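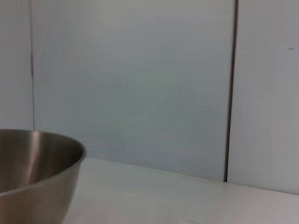

Product Bulletin, Issue 33 – Page 1 of 2

Bremance releases Sekard 3 for recording manual tasks by hand guiding and remote control

Bremance today announced the general release of Sekard 3, a software package for teaching tasks to robot arms by demonstration. An operator either moves the arm directly by hand or steers it from a remote station. Sekard 3 stores joint positions, gripper state and wrist camera video against a single clock, so that every movement can be matched to what the camera saw at that moment.

The release was developed with Aydoğan, which builds the remote station, and was tested over 15 weeks at the Bremance workshop in Trurketetti. The test set covers kitchen and bench tasks. Its first group uses a stainless steel mixing bowl on a plain pale surface, inside a panelled enclosure. Polished metal is a known difficulty for wrist cameras: highlights move along the inner wall as the viewpoint changes, and the rim can leave the field of view on close approach.

Sekard 3 handles this by keeping the full approach path in the recording. Earlier versions saved only the segment between the first and last gripper command. Operators can now mark the approach, contact and retreat phases during the demonstration, using a foot switch, or add the marks later in the editor.

Both teaching methods write the same file format. A task begun by hand guiding can be continued by remote control without starting a new session. Bremance recommends hand guiding for coarse positioning and remote control for work close to the object, where the operator's arm would otherwise block the wrist camera.

In the workshop tests, operators recorded 98 complete demonstrations of the bowl tasks. Playback runs at 30 frames per second, with the joint data shown below the video. Demonstrations with missing frames or a clock fault are flagged on import and are left out of training sets unless the user restores them.
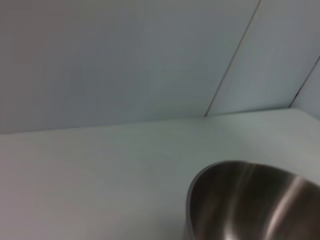
Availability and system requirements

Sekard 3 is available now to holders of a current Sekard license. Files from Sekard 2 can be opened and converted, although phase marks must be added by hand. The remote station is sold separately by Aydoğan and connects over a wired network – wireless operation is not supported in this release.

An update planned for December will add support for a second wrist camera. Installation notes, the file format description and a sample set of bowl demonstrations are supplied with the software.

Technical and press inquiries should be sent to the Bremance product office in Trurketetti.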